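关于我们

欢迎来到 Gromimbridge 的网站。您能点进“关于我们”这一页，我们就当您是愿意坐下来听我们聊几句的客人了，所以下面写得可能稍微长一些，您泡杯茶慢慢看就好。

我们是一家做桌面双臂包装套件的公司，产品叫 Plukitz。简单说，它是一套可以装到现有工作台上的机械臂、夹爪、相机和软件，专门对付那些又软又不听话的小东西：电源线、数据线、充电头、带插头的各种配件，还有装它们的纸盒。硬邦邦的零件早就有很多成熟的设备在抓了，可一根盘起来的线，每次拿起来的样子都不一样，纸盒的盖子和插舌也总有自己的脾气。我们喜欢这类活儿，说起来能说一个下午（来过我们这里的客户大概都领教过）。

公司是怎么来的

公司最早只有两个人。Benedito Cordeiro 以前在一家做线束的工厂管包装线，看着同事们一天到晚盘线、扎线、折盒、塞盒，手指头磨得发红，心里一直惦记着能不能换个办法。Iason Sfakianakis 是写运动控制的，话不多，但是一讲到夹爪的手感就停不下来。两个人在 Arard 租了一间100平方米的屋子，头一个冬天暖气还不太好使，键盘旁边总放着手套。后来人慢慢多了，我们搬到了现在的地方，不过那张旧桌子还留着，平时大家在上面吃午饭。

第一位正式的客户是 Dal Bello，一家做小家电配件的公司。他们当时提的要求很朴素：别让我们改盒子，也别让我们停线。我们照着这两条做了下来，一直到今天，Plukitz 的每个版本都还是先拿客户自己的盒子、自己的线来试，确认能做什么、做不了什么，再谈别的。Dal Bello 的包装主管后来成了我们的常客，有新盒型就直接寄一箱过来，连说明书都懒得附，我们也习惯了。

Plukitz 里面有什么

标准套件包括两条机械臂、两只带关节手指的夹爪、一个俯视相机和两个装在手腕上的小相机，另外还有一台控制主机和一块示教用的平板。手指是一节一节连起来的，张开的幅度比较大，所以同一只夹爪既能去够盒盖，也能伸进浅浅的盒子里去取线。腕部相机离手指很近，俯视相机被手臂挡住的时候，就靠它们继续看着盒子里面。

安装方面，两条手臂分别放在工作台的两侧，台面上铺什么由您来定，布或者垫子都行，颜色和纸盒有明显差别就好。我们会派工程师到现场，和您的班组一起把第一个产品教会。教的方法是由人带着手臂把动作做几遍，做得慢一点没关系，有停顿、有犹豫也没关系，软件会整理。之后换盒型、换线型，多数客户自己就能完成了，遇到麻烦打电话来，接电话的就是做这套软件的人。

工作现场
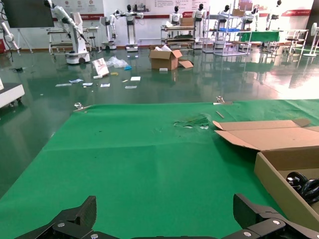 腕部相机看到的工作台和远处的大厅 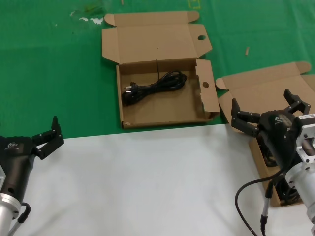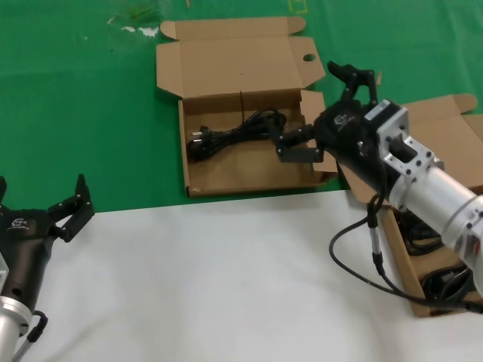
双臂工位上，黑色线缆盘放在打开的纸盒里
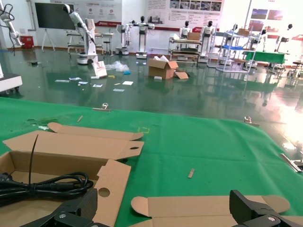 我们的产品种类很多，每次换型都要请你们的工程师过来吗？
只有第一个产品需要我们到现场一起做，后面的换型可以由您自己的员工用平板完成；如果新盒子的开合方式和原来差别很大，建议先寄几个样品给我们试一试，试样不收费。

我们怎么和客户合作

合作一般从一个包裹开始。您把平时用的纸盒和线缆寄给我们，不用挑最漂亮的，边角有点压痕的、线盘得不太圆的，统统放进来，我们反而更想看看这些。收到以后，我们会在自己的工位上试，试完写一份报告，连同没有剪辑过的录像一起发给您。报告里成功的次数和失败的次数都会写，失败的还会说明卡在哪一步，比如手指够不到盒底，或者扎带尾巴勾住了盒边。有几位客户看完报告以后决定再等等，我们觉得这样很好，一年以后有人又回来找我们，那时候我们也正好多会了几样本事。

如果双方都觉得合适，就进入租用试运行。试运行期间设备放在您那里，和您的员工并排干活。我们特别在意并排这件事：操作台的高度、急停按钮的位置、手臂退回去的时候往哪边走，都要先问过站在旁边的那个人。Benedito 至今每个项目都会自己去站一个班，回来以后鞋底常常沾着纸屑，然后在早会上念他那本皱巴巴的小本子，一条一条地念，谁也别想提前走。

目前 Plukitz 的盒型库里收了大约600种纸盒，带挂孔的、长盖翻折的、浅托盘式的、两头插舌的都有。您寄来的盒子要是库里没有，我们会把它加进去，当然，会先征得您的同意；需要保密的盒型单独存放，别的客户看不到。

我们暂时不做的事

太重的东西我们不接，食品也不接，玻璃制品还在犹豫。带液体的包装有人问过好多次，Iason 每次都认真考虑好几天，最后还是摇头。另外，速度上也想和您说清楚：如果您的线只装一种产品，一年到头都不换，那么专用包装机会比 Plukitz 快得多，也划算得多，我们可以介绍几家做专机的同行给您认识。品种多、批量小、盒子三天两头变的车间，才是我们最拿手的地方。

售后和培训

每套 Plukitz 都附带两天的现场培训，讲的内容包括日常点检、手指更换、相机擦拭和怎样示教新动作。手指上的螺丝请按手册里的周期检查，备用手指放在随机附带的盒子里，换一根用不了多久，第一次换的时候不妨让我们在视频里陪着您。每年六月我们还会在 Arard 办一次用户开放日，老客户和还在观望的朋友都欢迎来，可以带上自己的盒子和线现场试，中午有热汤和面包，汤是同事们轮流煮的，味道每年差别不小！

来找我们

我们的地址是 Arard 河岸路1349号，进了院子往左走到底，看见绿色的地面就到了。想来参观的话，最好提前几天写信说一声，告诉我们您做什么产品、大概几个人来，我们好把工位空出来，也好多准备几把椅子。上午十点以后来最合适，那时候设备已经热好机，咖啡也煮上了。寄样品请在箱子外面写上“Plukitz 试样”和您的联系电话，收到当天我们就会给您回信。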